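November 2018

Friday, and the letter from Perkska came after all. They want 722 dollars to "rebalance" the heating, a word I have now heard four different ways from three different people. Talha Qureshi from their office told me on the phone that the upstairs rooms will be noticeably warmer. I asked him how many degrees noticeably is. He said it depends on the house. Well, I live in the house, so I'd have thought that was the part we could skip.

Usman thinks I should just pay it. Usman also paid 200 for the Gruvine thermostat last winter and still walks around in August checking it on his phone, very pleased that nothing is on. His bill went down by 85 dollars over the season, he says. It was also a mild winter - I remember because I hardly wore my good coat - and he was away for most of February. I brought this up and he changed the subject to gutters.
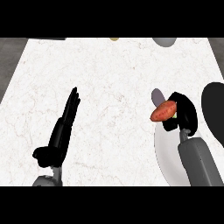 What bothers me is that the back bedroom was perfectly fine until they came out and serviced the boiler. Before that, fine. After that, socks in bed. Talha says the two things aren't connected. Maybe they aren't. He did say it very fast, though.

Went up to the Jornwood library after lunch and read two books on radiators, one from before I was born. Both say to bleed them first, starting downstairs, and then see. A bleed key is a couple of dollars at the hardware store. I don't expect miracles from a key either, but I can afford to be wrong about it.

Last month's gas was 107. I've written it on the calendar so there's something to hold the next one up against, and I've told Perkska I'll call them in two weeks. Talha said the price might not hold. We'll see about that too.

Soup again for supper. Must return Usman's ladder.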